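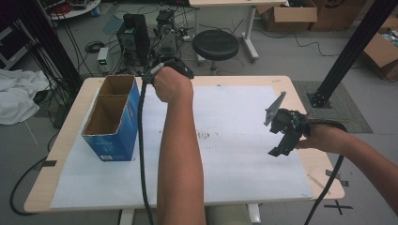
One buyer asked whether a sheet of paper could be left on an oiled benchtop the morning after the second coat, and was told by the shop that dry to the touch meant ready for use. The shop's answer is incorrect for this product. Touch dry and fully cured are separate stages, and any flat covering that stops air reaching the film should stay off until the cure period has passed. The wording on the tin has been amended and the periods are set out under Drying and curing.

Tornwood 806 Clear Bench Oil
Penetrating hardwax oil for interior timber worktops
Manufacturer: Istico
Distributor: Kaewkla Timber Finishes

Product description

Tornwood 806 is a solvent-reduced blend of modified vegetable oils and hard waxes for bare interior timber. It is intended for worktables, desks, benchtops, shelving and counters that receive regular hand contact and light abrasion. The oil portion cures within the surface fibres and the wax portion remains at and just below the surface. The finish can be repaired locally without stripping the whole top.

Tornwood 806 does not form a thick film. It will not bridge open joints, fill grain or conceal sanding scratches. It isn't suitable for exterior use, for floors, or over varnish, polyurethane or acrylic lacquer.

Typical properties

Appearance in tin: pale amber liquid, slight sediment
Appearance when cured: clear, low sheen
Solids by volume: 70%
Abrasion to first visible wear: 1,297 cycles (Istico in-house method, two coats on Tasmanian oak)
Coats required: two on most species, three on end grain
Application temperature: 10 to 30 °C
Maximum timber moisture content: 12%
Clean-up: mineral turpentine
Pack size: 4 litres

The abrasion result was obtained on flat laboratory panels and is given for comparison with other Istico oils tested by the same method. It is not a service life.

Suitable timbers

Pale species including hoop pine, radiata pine, Tasmanian oak, maple, beech and birch accept the oil evenly. Expect some warming of colour, most noticeable on pine. Where the raw colour must be kept, use Tornwood 806 Pale, which carries a small amount of white pigment and should be stirred every few minutes during application.

Blackbutt, spotted gum and merbau contain extractives that slow the cure. Wipe these with methylated spirits, allow to flash off, and apply the first coat the same day. Teak should be tested on an offcut. Veneered tops can be oiled provided the veneer has not been factory sealed; place a drop of water on the surface, and if it beads, the sealer has to come off first.

Surface preparation

Sand with the grain to P150. Finer paper reduces uptake and leaves the surface with less oil than the table above assumes. End grain may be taken to P180 to even out the colour. Vacuum, then wipe with a dry lint-free cloth. Do not use tack cloths, as the resin in some brands causes patches that refuse to dry.

Old wax must be removed with white spirit and an abrasive pad before sanding. Grease marks on used tops should be degreased and left overnight. Brown smudging left by earlier finishes or by tannin will generally darken under oil and should be sanded or bleached out beforehand.

Application

Stir thoroughly, including the base of the tin. Do not thin.

Apply sparingly with a Triltik white pad or a short-pile roller, working one board or one arm's reach at a time. Leave for ten minutes. Remove all surplus with a clean cotton cloth until the surface no longer looks wet. Surplus left on the timber cures soft and sticky, and most complaints about this product are traced to it.

Apply the second coat after overnight drying, at half the quantity of the first. Buff with a dry white pad. Coat the underside of solid tops as well, one coat minimum, to limit cupping.

Drying and curing

Touch dry: 8 hours at 20 °C
Recoat: 12 hours
Light use, no coverings: 2 days
Paper, card, mats, rubber feet or storage boxes left in place: 14 days
Wet cleaning: 14 days

Cold or humid conditions extend all of these. In southern states from late autumn, double the figures in unheated workshops. Printed cardboard may transfer ink to an oiled surface that has not cured, and soft plastic can bond to it. Cable sheathing containing plasticiser should be kept clear of the top for the full period.

Maintenance

Dust dry, or wipe with a well-wrung cloth and neutral soap. Avoid ammonia, bleach and microfibre cloths marketed for glass. When water no longer beads, clean, allow to dry, abrade lightly with a white pad and apply one thin coat. Scratches are treated the same way after local sanding to P150, feathering the edge of the repair.

Safety and disposal

WARNING: Cloths, pads and sanding dust contaminated with this oil can self-heat and ignite. Immerse used cloths in water in a lidded metal container, or lay them flat outdoors until hard. Do not bundle them or put them in a household bin while soft.

Ventilate the work area. Wear nitrile gloves. Keep out of reach of children. Consult the safety data sheet before use.

Storage

Store upright between 5 and 30 °C, away from ignition sources. Reseal promptly; a skin on the surface of part-used oil may be lifted off, but do not use oil that has thickened. Unopened shelf life is two years from the batch date on the base.

Ordering

806-C Clear, 4 litres
806-P Pale, 4 litres
Triltik white pads are ordered separately. Tins travel by road freight only.

Data sheet revised Mar 23, 2023. Replaces the November issue.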